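A stop that does not stop

My opinion is simple: a robot which works with cloth should be judged first by how it stops, and only after by how well it folds or hangs. I came to this opinion at Toprak, where I keep the fault log for the two-arm station.

In October one arm did not release a sleeve when the other arm was already pulling. The software stop was pressed. The left arm obeyed, the right one continued for 2 seconds, and the wrist mount cracked. My colleague Roksolana Symonenko was standing 200 millimetres from it. She was not hurt, but she was pale, and I also.
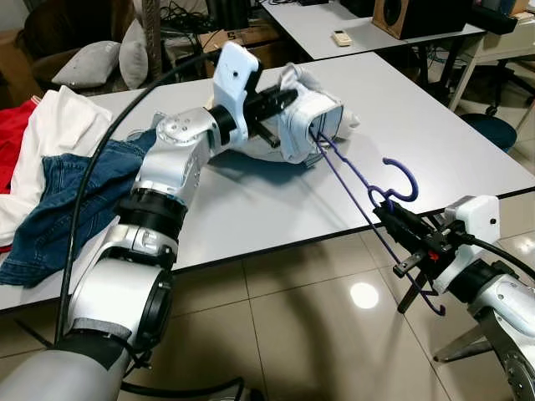
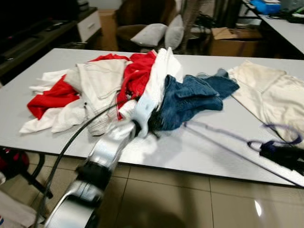 The supplier's answer was that the command arrived late to one controller. I believe this. But a person beside the table does not care which controller was late. She pressed one button and she expects that all movement ends — both arms, at the same moment.

Rohani Halim, who leads our group, thinks I am too strict. She says that cloth is soft and the forces are small. I do not agree. Cloth is soft until it is stretched, and then it is a rope between two motors.

We now test the stop before each shift, six times, with a garment held by both grippers. It takes a few minutes and people complain. I would still like to see this test written in every manual, and I have asked Follel to put it in theirs. I am waiting for the reply.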